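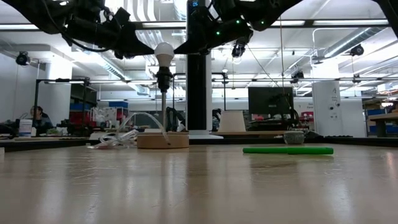

The lamp, waiting for its shade.

Short Fiction | Stories for a Slow Evening

Home Stories Essays Archive Subscribe

The Lamp from Kollcombe

My aunt left me the lamp, and along with it she left me her opinions about the lamp, which took up a good deal more room.

She had bought it in Kollcombe one December, the year the bus broke down outside Mesard and everybody had to walk the last stretch with their shopping in their arms. She carried the shade on her head like a hat (it was snowing, and she was a practical woman) and the rest of it under her coat, with the round wooden base pressed against her ribs. By the time she got home she had a bruise the shape of a saucer and a lamp she would not hear a word against for the rest of her life.

It was never a grand thing. A thin metal rod, a black socket, a bulb, and that clear cord she always said looked like something you'd find in a fish tank. The shade was cream, and she kept it cream by dusting it every morning with a shaving brush. When she moved, and she moved 4 times that I know of, the lamp came apart before anything else and went back together before anything else, even before the kettle.

So I had it apart on the table one evening, the way she would have, with the shade set off behind and the cord in a hopeless heap beside the base. I had put out the little speckled bowl she kept her buttons in, because it seemed to me they ought to be in the same room. There was a bright green tube lying there too, left from some other job, and I remember thinking she would have made me put it away before I started.

"One thing on the table at a time," she used to say, setting down her tea, her glasses, the newspaper and the cat.

I worked at the cord for a long while. It had been tied up by someone in a hurry, and I suspect the someone was me, the afternoon we cleared the house on Pai Street, when I was trying so hard to be useful that I hardly looked at anything I was packing. Every loop I loosened seemed to go and tighten another one farther along, and I found I didn't mind. I told the lamp so. I told it I had been offered 300 for the house's old piano and had taken it, and that I was sorry, and that the neighbor's girl was going to learn to play on it.

Then I sat back and looked at the bare bulb, so plain and white up there on its rod, and I thought of her coming in out of the snow with the shade still on her head, calling out for somebody to find her a plug.

I went to look for one.

Recent stories
The Ferry to Zukia
195 Steps to the Laundry
What the Baker Kept
A Coat for the Scarecrow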